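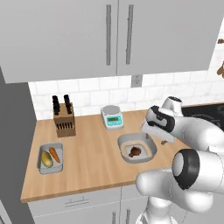

Kevser Sarıgül wrote back that she won't sign the order until the clearance and outlet lines are filled in, and she wants a price next to every open item. Fair enough. Filled in what I could, the rest is marked open.

# Pre-purchase safety checklist - counter arm, prep kitchen

Rev 2018-02-18. Quotes in hand: Flurlow (arm + gripper), Arnotance (mount, guarding). Ersoy still hasnt sent theirs.

## A. Mounting and reach

- [x] Base in front of the counter, not on it. Keeps the worktop free. OK
- [x] Arm gets over the front edge with the elbow up. OK
- [ ] Floor anchors - Arnotance quotes 249 for the plate, anchors extra?? Ask.
- [ ] Reach limit toward cooktop. Needs a software stop AND a hard stop. Flurlow only lists the software one. OPEN
- [ ] Upper cabinets: wrist must not go up into the door handles. Set height limit before first power-on.

## B. Sharps and heat

- [ ] Knife block. Has to leave the counter before any run. No exceptions, no "just moved it back a bit". Costs nothing so no excuse.
- [ ] Cooktop locked out at the breaker whenever arm is live. Electrician to price, put 25 in the budget for the lockout kit.
- [ ] Hanging utensils by the cooktop - relocate.

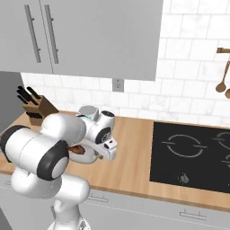 *Item B: arm over the counter, knife block and cooktop on the same run.*

Comment on B: Kevser asked if a fence would cover both. It would, but the fence quote from Arnotance is 1243 and we lose the drawers under the counter. My vote is clear the knives, lock out the cooktop, revisit the fence in April when the new budget opens.

## C. Gripper and food contact

- [ ] Finger pads food safe? Need it in writing, not a sales email.
- [ ] Spare pads - budget 9 sets for the first year. Price open.
- [ ] Cleaning: can the fingers come off without tools? Brochure says yes, manual says nothing.
- [ ] Grip force limit. Has to be adjustable, carrot and potato don't want the same squeeze.
- [ ] What happens to a held item on power loss - drops or holds? Both vendors must answer.
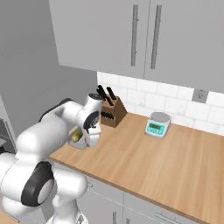 Also add to C: max part size. Plarudano makes a wider finger set that might fit the Flurlow wrist, but that voids the warrenty unless Flurlow agrees first. Don't order until they do.

## D. Power

- [ ] Backsplash outlet stays for the scale. Arm gets its own circuit, no extension cords over the worktop.
- [ ] E-stop at the counter end and one by the door. Only one included in quote.
- [ ] Cable route behind base, covered.

## E. Sign-off

- [x] Section A walked through
- [ ] Section B - waiting on lockout
- [ ] Section C - waiting on vendors
- [ ] Section D - waiting on electrician

No PO until B and D are closed. C can trail by a week if the pads letter is in.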